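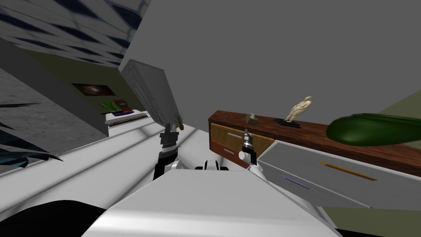 I have been reading about teleoperated robots for a couple of years now, and my patience with the demo reel is wearing thin. The pitch goes like this. A person puts on a headset or grabs a pair of controllers, drives the robot's arms through a chore, and the computer records the whole thing. Do that enough times and the robot learns the chore. Lately a lot of this is done in simulation, in rooms that exist only on a graphics card, with a dresser, a tissue box, a little cream figurine on its flat black base and a small potted plant. I have no problem with the rooms. What I want to know is how much of what gets learned in there survives the trip to a house like mine, where the top drawer sticks in November and has to be lifted a bit before it will slide.

A drawer with a bar handle is about the friendliest thing you could hand to a two-finger gripper. Those thin silver bars on the wood dresser, the long yellow-orange one on the gray cabinet, all of them give the fingers something to close on. My kitchen has round knobs, one of them loose, and a cupboard under the sink with no handle at all because the last owner cut a notch in the door. I would like to see somebody teach that cupboard.

What set me off was a talk from a company called Hamance, which sells a teleoperation kit it calls Ritadell. The speaker said they had collected 3,000 demonstrations for a set of household tasks. Big number, and it got a nod from the room. Then somebody asked how many people had been driving, and the answer was 2. So that is 3,000 recordings of the same two people's habits. If one of them always comes at a handle from the left, I'd bet the robot does too.

I got to try the kit afterward. The job was to pull open a drawer and push it shut. I am good with my hands, I rebuild old radios for fun, and I was terrible at this. You can't feel anything. You squeeze and hope, and you learn to watch the fingers instead of trusting your own. It took me roughly 75 tries before I stopped knocking the arm into the front of the cabinet. The helper told me the bad tries get thrown out before training. I asked whether the robot might need to see a few mistakes so it would know how to get out of one. He said that was a good question and changed the subject.

To be fair, there are people who take this seriously. The Skernska write-up that made the rounds last year kept its failed runs and listed them, and it said plainly that the policy did worse when the lighting changed. Kun, the open project a few of you have emailed me about, lets you download the raw demonstrations. I watched 200 of them over a weekend with a pot of coffee. Plenty are fine. A fair number have the operator stopping dead for several seconds, I assume to scratch their nose or think, and as far as I could find in the notes, those pauses are left in. So does the robot learn to pause?

I don't think remote control is a bad way to teach. It beats writing out every joint angle, and for a fiddly job I can't think of anything better. My complaint is with the counting. A pile of demonstrations gets reported like miles on a car, as if each one were worth the same as the one before. Tell me how many different drawers there were. Tell me how many drivers, and what happened when somebody moved the tissue box over to where the arm wanted to go.

If anyone from Ritadell support reads this, I still have your visitor badge and I'm happy to mail it back.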